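Forums > Assembly and Handling > Feeding and Orienting > Bowl feeder or flex feeder for tiny springs?

Search this thread Go Advanced

mudlark_dave
8/8/22

Hello all, long time reader, hardly ever post. I look after the assembly cells at a small place in Kurnthorpe and I'm after opinions before I spend somebody else's money.

We build a little latch with a compression spring in it. The spring comes in a bag, the bag gets tipped in a vibratory bowl, and the bowl is supposed to send them down a track to the pick point. You can guess the rest. They tangle. We get clumps the size of a walnut going round and round while the track runs dry, and the operator gives it a poke with a plastic rod and off it goes again.

The bowl is older than my apprentice and was tooled for a slightly different spring, closed ends, a bit fatter. Purchasing swapped the spring in February to save money and it's been miserable ever since. The controller is a Rilix, the basic one with the knob.

As I see it I can have the bowl retooled, or put a detangler in front of it, or bin the lot and go to one of the flexible feeders with a camera over a shaking plate. The rep from Kandasamy is very keen on that last one, funnily enough. Target is 89 latches an hour across 2 shifts so we're not talking fast.

What would you do?

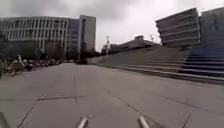 torque_and_tea

Go back to the old spring. I mean it, have you costed that? Whatever purchasing saved per thousand, you've lost it in someone standing there with a stick. I had the same argument over a clip and it took me ages to win it, but once I put the stoppages on a sheet next to the saving it was a very short meeting. Closed ends don't tangle anything like as badly as open ones. If your new spring has an open last coil and the gap is wider than the wire, they'll hook each other all day and no clever feeder will love you for it.

mudlark_dave

Ha, I knew someone would say it. I've asked. The old supplier has put the minimum order up to something daft and the boss won't have it. I could maybe get the ends closed by the new lot though, I hadn't thought of asking that. The gap is wider than the wire, I've just been and checked one with the calipers.

gripsnip

I'd go for the flex feeder and I'm surprised you're even hesitating. At that rate you've got bags of time for the camera to find a good one. Put them on the plate, shake, look, pick, and the tangled ones just get left alone until the next shake. And when purchasing do it to you again (they will) you teach it the new part in an afternoon and you're not sending a bowl away for weeks.

We changed over two cells and I wouldn't go back. The bowls were so loud I used to hear them in bed.

oldbowlhand

Have to disagree with gripsnip here. A shaking plate does not untangle springs, it makes tangles. Every shake you give it knits them together a bit more, and the ones the camera can't use stay on there and build up. By the end of the shift you've got a plate full of knots and the robot sat waiting. I've seen it with torsion springs and it was horrible, they had to put a purge gate on the end and then somebody had to sort what came out of the purge.

For compression springs I'd have an air detangler every time. It's just a pot with air jets in the bottom, the springs fly about and knock into each other and fall apart, and the loose ones go out through holes in the side straight into a tube. It has been done that way for donkey's years, there's no camera in it and nothing to teach. You could throw the bowl out altogether.

gripsnip

Depends how much you load on it at once! If you tip a whole bag on then of course it knots up. Ours drops a small helping from a hopper and only tops up when the plate's nearly clear. I'm not saying it's perfect, I'm saying it works, and we do run springs on one of them. Small ones too.

oldbowlhand

Open ends or closed?

gripsnip

Closed. Fair point.

torque_and_tea

There we are then :)

Dave, what is picking the spring at the moment? If it's a vacuum cup I'd look there as well. A spring is mostly holes.

mudlark_dave

It's a pair of little fingers, made by Hadel, with a groove in each so the spring sits across them. They're fine as long as the spring is lying in the nest the right way. With the flex feeder I'd have to pick it off a flat plate, and the fingers would need to get down either side, so if two are touching I'm stuck. Kandasamy did say they'd supply fingers but it was all a bit "we'll sort that out later".

I do like the sound of the air pot. How does it cope with a change of spring? We've got 4 versions of the latch coming and I don't think they'll all share one.

oldbowlhand

You change the ring with the exit holes in it, and maybe the tube. On ours it's a couple of screws. You'll want to blow the pot out properly first or you'll find the old spring in the new product, ask me how I know. If the four springs are close in size you may get away with one ring for all of them, I'd send samples of every one to whoever's building it and make them prove it before you sign anything.

The tube matters more than people think as well. Too big and they overlap going down it, too small and one with a bit of a bow in it will wedge. Get the tube in see-through, whatever they tell you.

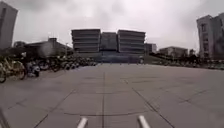
Will the Rilix box drive an air detangler, or do I need something else?

You need something else. The Rilix with the knob is only for the vibrating coil, and the air pot wants a timed valve, which can come straight off a spare output on your cell PLC. Pulse it on for a short burst, let everything settle, pulse again, and stop when the tube sensor says full.

mudlark_dave

Brilliant, I've got spare outputs so that's no bother. And I get to keep the Rilix for the screw bowl, whose own one has been buzzing in a way I don't like.

quietline

Can I put in a word for not doing anything dramatic yet? Before we bought anything for our spring station we turned the bowl down. Ours had been cranked right up over the years by everyone who walked past, because if it's slow you turn the knob, don't you. All it was doing was hammering the springs into each other. We dropped the amplitude, put far fewer springs in at a time, and hung a cheap little hopper over it to trickle them in. It went from stopping all the time to stopping now and then. Cost us next to nothing and it kept us going while the proper kit was being built.

Worth an hour of your time I'd have thought.

torque_and_tea

Seconded. And put some tape over the knob.

gripsnip

I still think he'll wish he had the camera when the fifth latch turns up, but I'll shut up now. If you do go and see Kandasamy, take a bag of YOUR springs, straight from the supplier, the way they arrive. Don't let them demo with their own. And ask to leave it running over lunch.

mudlark_dave

Right, thanks everyone, that's loads more than I expected. I've turned the bowl down and told the lads to put a scoop in, no more bags. It's running now as I type and it does look calmer, though I've only been watching it for one mug of tea so I'm not claiming anything.

Plan is to ring the spring people about closing the ends, then get a price for an air pot with rings for all the versions. I'll still go to the Kandasamy demo with a bag under my arm. Might even get a lunch out of it.

oldbowlhand

Sounds sensible. Post up what they quote you for closed ends, I'd be interested. Ours wanted silly money the first time and then came right down when we said we'd take them in bigger boxes.

quietline

Is the scoop an actual scoop or is it someone's hand? Ours was a hand for the first month and the helpings got bigger and bigger.

mudlark_dave

It's the scoop out of a tub of washing powder, with a line on it in marker pen.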